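Want to spend a weekend cooking with us at the lake?

Hi, I'm Brock Bélanger, and I run the Vernance supper weekends – two nights of cooking, eating and washing up with people you've never met. We've been going since October and I need 13 people for the next one.

You don't have to be a good cook! If you can peel a carrot and hold a conversation, you'll be fine. I do like a bit of a mix though, so if your grandmother taught you something odd with cabbage, or you bake bread that your neighbours fight over, please tell me. Last time one fellow turned up with a whole suitcase of pickles and I'm still working through them.

What you'd be in for: we shop together the first afternoon, then split into teams for supper. Everyone takes two shifts in the kitchen and the rest of the time is yours. There's a wood stove, a canoe and a shelf of very battered paperbacks. Bunks are shared, so earplugs are a good idea (I snore, or so I'm told).

It's free to take part. You get yourself here, and I cover the groceries and the beds. I can't pay anyone, sorry. Let me know about allergies early, as the kitchen is small and I plan the menu around them.

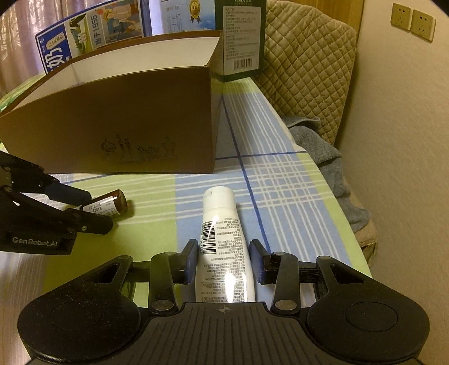 Photo: Brock Bélanger

Pack slippers, a warm sweater, a tea towel and your own toiletries. Bring a favourite apron if you've got one.

To put your name down, write to me at Vernance, PO Box 3470, by 28 December 2023. A few lines about yourself and one dish you'd happily make for a crowd is plenty. I read all of them, usually with a snack, and I'll write back either way.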